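How to Mount and Frame a Soft Pastel Painting

Posted Feb 7, 2022

Pastel sits on top of the paper as loose powder. An oil or acrylic can lean against a wall for weeks and come to no harm, but a pastel smears the first time a sleeve goes across it. The steps on this page cover a finished pastel on sanded or textured paper, up to half-sheet size, framed under glass with a mat and a hidden spacer. If you have framed a print before, you already know most of it. The spacer is the part that is different.

What you need

- A frame with a rabbet deep enough for glass, mat, spacer, painting and backing. Measure before you buy. Many ready-made frames are too shallow.
- Glass cut to the frame. Regular or anti-reflective glass is fine. Plain acrylic sheet builds up static and pulls pigment off the paper.
- One window mat, acid free. I use Boven 4-ply in off-white.
- Strips of acid-free foam board for the spacer
- Acid-free backing board
- Linen hinging tape, the kind you wet
- Framer's sealing tape
- Bolteck point driver, or a small hammer and brads
- Glassine
- A soft, wide brush that has never been in paint
- Cotton gloves

Step 1. Knock off the loose pigment

Take the painting outside. Hold the board upright, face tilted slightly toward the ground, and tap the back firmly with your knuckles. Turn it a quarter and tap again. Keep going until no more dust comes off. Don't blow on it. A drop of spit leaves a dark spot you can't lift.

Some people spray fixative at this point. I don't, on a finished piece. It darkens the lights and flattens the top layer. If you do use it, try it on a scrap with the same colors first and let the scrap dry overnight.

Step 2. Cut the backing and check the fit

Cut the backing board to the same outside size as the mat. Set it in the empty frame. It should drop in with a little play on all sides, enough to slip a sheet of paper in along the edge. Boards swell in damp weather, and a tight one will bow toward the glass. If you finish a picture in winter and it goes to a show in May, that play is what keeps it flat.

Step 3. Hinge the painting

Lay the painting face up on the backing board and place the window mat over it. Move the painting until it sits right in the opening. Put a clean weight on a margin that will be covered, with a scrap of glassine under the weight, and lift the mat away.

Use 2 T-hinges, both along the top edge. Slide a short piece of linen tape halfway under the painting, sticky side up, and press the paper down onto it from the margin. Lay a second piece across the exposed half and press it to the backing. Leave the sides and bottom free. Paper that is taped all the way around will buckle.

Step 4. Make the spacer

Cut foam board strips for all four sides of the window mat and glue them to the back of the mat, set in from the opening so they can't be seen from the front. They lift the mat off the painting and leave a gutter behind the bevel. Any pigment that falls later will drop into the gutter and stay off the face of the mat.

I set mine a half inch back. On a mat with a narrow border, a quarter inch will do. Check from the side at eye level before the glue sets, especially at the bottom corners.

Step 5. Clean the glass

Spray the cloth and keep the spray off the glass. Wipe both sides, dry with a second cloth, and hold the glass up to a window to look for lint. Handle it by the edges after that. Kidetow sells a lint-free cloth that works well, and so does an old cotton pillowcase.

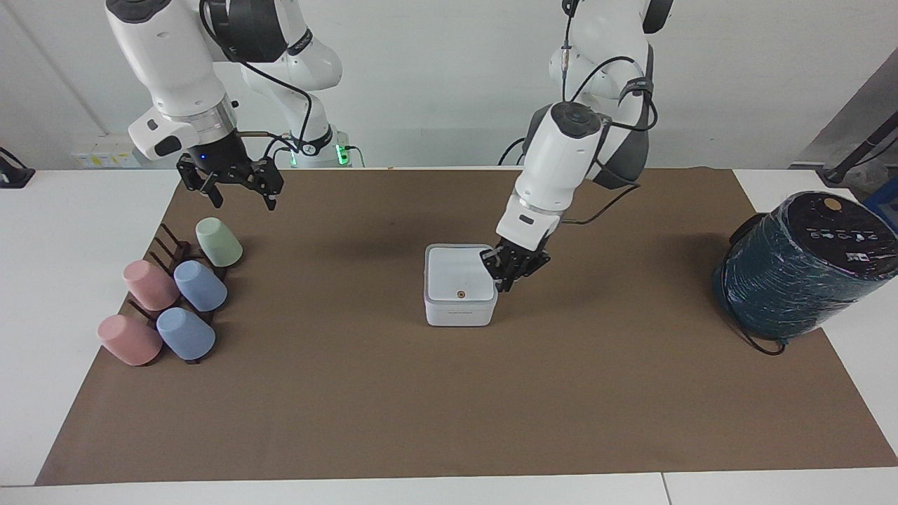
Step 6. Put the package together

Lay the mat with its spacer on top of the hinged painting, straight down, with no sliding. Set the glass on the mat. Run sealing tape around all four edges so that glass, mat and backing become one unit. Lower the frame over the package, then turn the whole thing over in one smooth move with both hands flat on it.

Drive points every three inches or so. Keep the driver on its lowest setting. A hard kick shakes pigment loose.

Step 7. Close the back

Glue a sheet of kraft paper over the back and trim it just inside the edge. Screw D-rings a third of the way down each side and string the wire with a little slack. Add felt bumpers to the bottom corners so air can move behind the frame.

Storing and moving it

Keep the picture upright or flat on its back, never face down. For unframed work, cover the face with glassine, tape the glassine to the backing board at the top only, and stack the boards flat with nothing heavy on them. In a car, lay a framed pastel glass side up on a folded blanket.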